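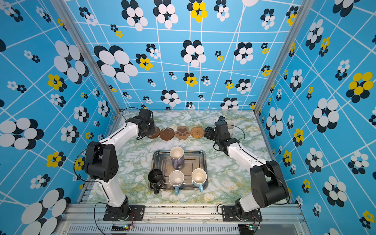
Blue flowery walls and a green-and-white marble-pattern top.

Cabinet and console checks, Whitcombe Retro Games Night, June round

Same list as last time with my comments typed in after each line. I did the lot on Tuesday before doors, with Sakda Intarasuk on the other end of the heavy stuff (thank you Sakda, my back says hello).

1. Mains leads and plugs, all machines
OK, bar one. The lead on the Evel driving cab has gone stiff where it goes into the back and I didn't like the look of it at all, so it's got a new one. Old one's in the bin with the plug cut off!

2. Cabinets level and not rocking
OK. Evel still leans a touch to the left but it doesn't move when you throw the wheel about, and believe me I threw it about.

3. Back doors locked, keys on the hook
FAIL, then OK. The Asero pinball was open when I got there. Whoever had the glass off last, please lock the back as well. There's a live transformer in there and we get kids in.

4. Pinball glass, no chips or cracks
OK. Small scratch near the plunger, same one as ever. High score reset itself to 3460 again, so the battery is going. I'm down to do that before the next night, and if there's any crusty green stuff on the board I'll ring Brodie Ruawai before I touch it.

5. CRT tellies: vents clear, nothing stacked on top
Somebody had put a box of joysticks on the big one. Moved. Six inches of space behind each set please, I know it makes the front row tight.

6. Home computer power supplies
Pass on all but number 21, which buzzes. It did play a full game of Hustard without a wobble (I got 3044, not bad for cold hands) but the brick was far too warm when I felt it after, so I've taped a note on and it's NOT to be used. Homa Zamani has offered to test it on her bench.

7. Extension reels fully unwound
OK. No reel plugged into another reel, I followed every one back to the wall.

8. Trip hazards
Two pad leads crossing the walkway by the snack table. Taped down for now. Could we swap those two machines round next time?

9. Extinguisher in place, pin in, needle in the green
OK, both.

10. Fire door clear
OK once the spare stools were shifted. They go under the stage.

11. Coin boxes emptied
Everything's on free play but the Asero still takes coins if you're daft enough to feed it. Emptied and handed to Anahera Costigan.

12. Strobe and flashing warning sign up
OK, by the entrance, though it's curling at the corners. Aroha Pomare is printing a fresh one.

Still to do: pinball battery, number 21, new sign, and a 600 mm length of rubber edging for the ramp.

Signed off for opening, everything except number 21.

Recent posts
Hustard high score table
Cleaning sticky joystick contacts
Evel cab: the steering wheel saga
Wanted: spare tape decks
Asero pinball, fitting new flipper rubbers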